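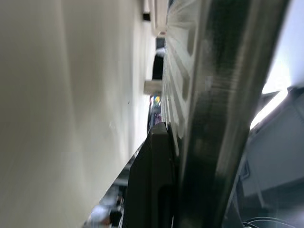 Cor Van Hecke replied that the invoices were still going out with the old billing address, and that clearing the browser cache had made no difference on either of the office computers.

Ticket 2957
Opened: January 10, 2022
Product: Hemmin Invoicing
Site: Gitcombe
Status: Closed

Reported problem
Customer changed the billing address for their account with Ustby in the customer record. The record shows the new address. New invoices print with the old one. Quotes and packing slips are correct.

Log

Yaowalak Wiriya
Asked for the invoice template name and whether the invoices are created by hand or from a recurring schedule. Also asked for one PDF with the wrong address.

Cor Van Hecke
Template is Standard 2. All of them come from the recurring schedule. PDF sent by email. He adds that a manual invoice made this morning came out right, which he hadn't tried before.

Yaowalak Wiriya
Recurring schedules keep their own copy of the address from the day they were set up. Changing the customer record does not update them. Please open Schedules, pick the customer, click Edit, then Refresh Contact Details, and save.

Cor Van Hecke
Refresh Contact Details is grayed out on all 14 schedules for this customer.

Yaowalak Wiriya
Checked the account permissions. Cor's login is set to Billing Clerk, and that role can edit amounts and dates but not contact details. Lamai Wongsuwan is the account admin. Either she can do the refresh or she can change the role.

Lamai Wongsuwan
Changed Cor to Billing Manager. He had to log out and back in before the button worked. 12 schedules refreshed. The other two give "Schedule locked by pending run."

Yaowalak Wiriya
Those two were queued for tonight. Pause them, refresh, then resume. Check the next run date after resuming, as it sometimes moves forward a month.

Cor Van Hecke
Done. One did jump to April, set it back by hand. Test invoice has the right address.

Invoices already sent are not changed by any of this. They need to be voided and reissued if the customer wants them corrected. Cor will ask Ustby.

Kulap Khamphan
Added a line about schedules to the help page for address changes. Closing.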